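Clunar acquires Noiphan: anyone else on the customer side?

Posted in: HR Systems & Talent Software

prasert_k
Got the email at 7 a.m. from our Clunar account rep, who used the word "journey" twice before getting to the part where they bought Noiphan. We run Clunar for payroll and core HR, and Noiphan for learning and reviews, so as of this morning I have one vendor and still two logins. 842 employees, if that matters. Our Noiphan renewal is up in May. Do I sign or stall?

benefits_goblin
Stall. When Clunar bought Iltenton they promised "no changes to your experience," and they kept that promise by never fixing another bug in it.

DechaKhunthong
I'll disagree with the goblin. We were on Iltenton with 1,155 people and the move over to Clunar was dull, in the good way. Job history came across, manager hierarchy came across. Review comments did not, but have you read review comments?

benefits_goblin
Our legal department reads them, Decha. It's more or less their hobby. We ended up exporting 20 years of reviews and putting the important ones on paper.

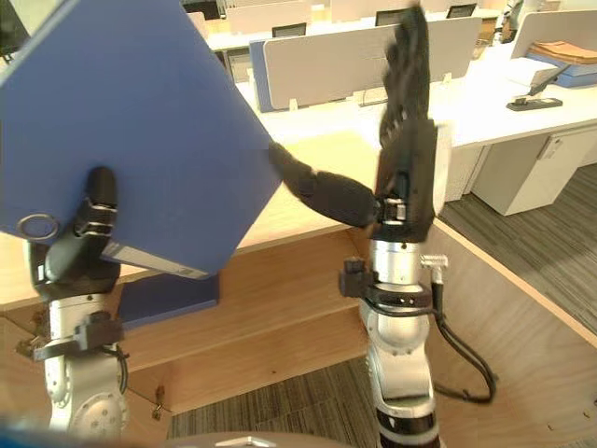

Blue box file, label side down.

DechaKhunthong
Fair. But that was an export problem and you'd have had it with any vendor. Noiphan's export is decent. Run it now, before it gets renamed and moved under a different menu.

midmarket_mel
Prasert, ask for a one-year renewal with the price held and a clause that lets you out if they retire the product. We got both from Noiphan last time by being mildly annoying on the phone. Also get a quote from Prarncombe, even if you don't want Prarncombe. Reps can smell a quote.

prasert_k
Does anybody like Prarncombe?

midmarket_mel
Their pricing page is lovely.

DechaKhunthong
We looked at it. Learning is fine, but reviews felt like a spreadsheet wearing a tie. I'd still take Noiphan for another year over starting from scratch.

benefits_goblin
One year, fine. Three years and I'll be back in this thread to gloat.

prasert_k
Update: rep offered three years with 2 months free. I asked for one year plus Mel's clause and he said he'd "circle back internally." Running the export tonight. Will post whatever comes out of it, including which date format they went with.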